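The two-armed cell at Nondell spends most of its year in software. Its physical counterpart, bolted to a bench on the second floor of the Kikport building, runs for a few hours each morning. The simulated version runs through the night, and it is there that faults in the set-up are usually found first.

Responsibility for both falls to Lautaro Bravo, who joined the laboratory as a maintenance technician and now keeps what the staff call the cell book. The book records every change made to the arms, the hands and the table, together with the matching change in the simulated model. When the two columns disagree, work on new tasks stops until they have been brought back together.

The procedure, known as Burkari after the meeting room in which it was first written down, begins with the arms at rest. Each joint is driven to a known angle and the reading compared with the value held in the model. The hands follow. The fingers are opened and closed 30 times, first without load and then against a spring gauge, and the results are entered by hand. Mr Bravo has resisted proposals to make this step automatic. "A person who writes down the same figure every morning notices when it moves," he says.

Only then are the household objects brought in. A standard layout is loaded, and the two arms are moved slowly to their starting positions, one beside the basket and the other over the cloth. These positions matter a good deal. A hand that begins too near a woven wall may catch it on the first movement, and a hand held too low over fabric will drag it across the table.

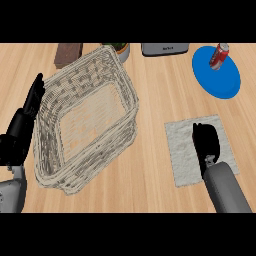
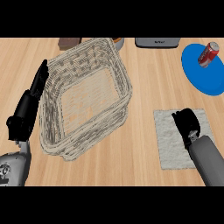
NONDELL, February - The most recent overhaul of the cell was prompted by a small error in the left wrist. In the model, the joint had been given a slightly shorter housing than the one fitted to the real arm. The difference was of little consequence over an open table, but it became plain whenever the hand worked close to the side of a basket. Contacts recorded on the bench did not appear in simulation, and the arm was repeatedly stopped by its own force limit.

The correction took 37 working hours. The housing was measured again, the model of the wrist redrawn, and the collision shapes around the fingers rebuilt. Acuña, the contractor that maintains the bench hardware, supplied a replacement cable guide at the same time, as the old one had begun to rub against the forearm cover. The laboratory then repeated the standard layout 100 times in software before the physical arm was switched back on.

Soft and woven things remain the hardest part of the work. A plate or a can may be given a simple shape and a weight, and will behave acceptably. Cloth must bend, and its friction against a wooden surface has to be set by trial. Wicker is awkward for a different reason - its walls are full of gaps, and a model that treats them as solid will allow a grip that the real basket would not. The present version uses a coarse mesh for the walls and a finer one at the rim, where most lifts are attempted.

Routine care is less demanding. Finger pads are inspected weekly and changed after 1,000 closures. Wrist fastenings are checked with a torque driver at the start of each month. The simulated arms need no grease, but their settings are reviewed on the same day, so that wear allowed for on the bench is also allowed for in the model.

The laboratory intends to add a second layout before the summer, with the basket turned and the cloth folded in half. Mr Bravo has asked that the wrist measurements be repeated beforehand, on both arms, and has set aside two mornings for the purpose.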